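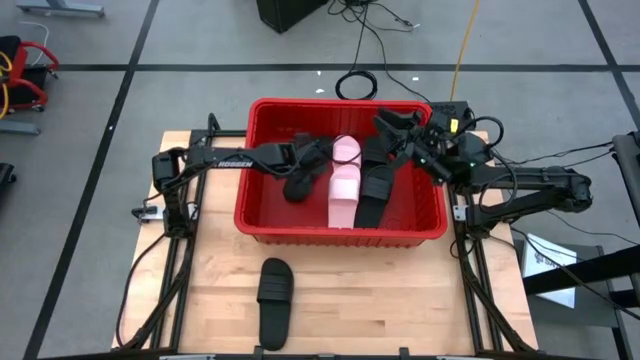 Slides in black and pink. One black slide is out of the red bin.

Kolitz Sunduter slide, long-term review
By Dymphna Kinsella

The Sunduter is a one-piece molded foam slide with a wide fixed strap. Kolitz sells it as a house and pool shoe. I bought two pairs in February and have worn them on alternate days for nine months, mostly indoors on tile, with some use on a concrete patio and at a public pool. I paid for both pairs.

Fit

Whole sizes only. I measure between sizes and bought one pair up and one pair down. The smaller pair is correct in length, but the strap presses on the outside of the foot for the first couple of weeks. The larger pair has no pressure at any point and leaves a gap behind the heel that shows up on stairs as slap. There is no adjustment. Buyers with a high instep should size up and accept the gap. Buyers with a narrow foot should look at the Memon, which has a buckle.

The footbed has a shallow heel cup and a low arch bump. The bump sits slightly forward of where I would want it. I stopped noticing it after a week, and noticed it again when I went back to the Sunduter from other shoes.

Weight and cushioning

One slide in my smaller size weighs 274 g on a kitchen scale. That is heavier than the Memon and lighter than the Clelitz, which has a separate rubber outsole. The extra mass is in the heel, where the foam is thickest.

Out of the box the foam is firm. It softens during the first month and then stays put. After nine months the heel has taken a permanent set on both pairs, deeper in the smaller one, and the forefoot shows no set I could measure with calipers. Cushioning is still adequate for standing at a counter through an evening of cooking. I would not walk any distance in them, and Kolitz makes no claim that you should.

Traction

The tread is a shallow wave pattern. Dry tile, dry wood and concrete are all fine. Wet glazed tile is poor. With a soap film on the floor the slide lets go with little warning, and the wear at the heel edge has made this worse over time. The Clelitz is clearly better here and would be my choice for a gym shower. On the textured deck at the pool the Sunduter gave no trouble.

Inside the shoe, a wet foot moves around. The footbed has a light texture that drains toward the toe, but water collects in the heel cup and has to be tipped out.

Cleaning and odor

Dish soap and a nail brush remove most marks. The texture under the ball of the foot holds gray dirt that takes real scrubbing. I ran one pair through a cold machine cycle in a mesh bag with no change in shape. Do not put them in a dryer or leave them in a parked car in summer. The insert that comes in the box says the same, in very small type.

There was a strong foam smell on arrival that cleared after several days near an open window. No odor has developed in use.

Durability

The strap joins the sole without a seam, so there is no glue line to fail. I found no cracking where the strap meets the footbed, the usual failure point on cheaper slides. The outer heel edge is worn smooth on both right shoes, which matches how I walk. Color has held, apart from a slight fade on the pair that spent more time on the patio.

Verdict

A sound indoor slide with a long-lasting strap and weak wet grip. The lack of half sizes is the main reason to try a pair on before paying. I will replace the smaller pair with the same model when the heel goes. For a shower shoe, buy the Clelitz.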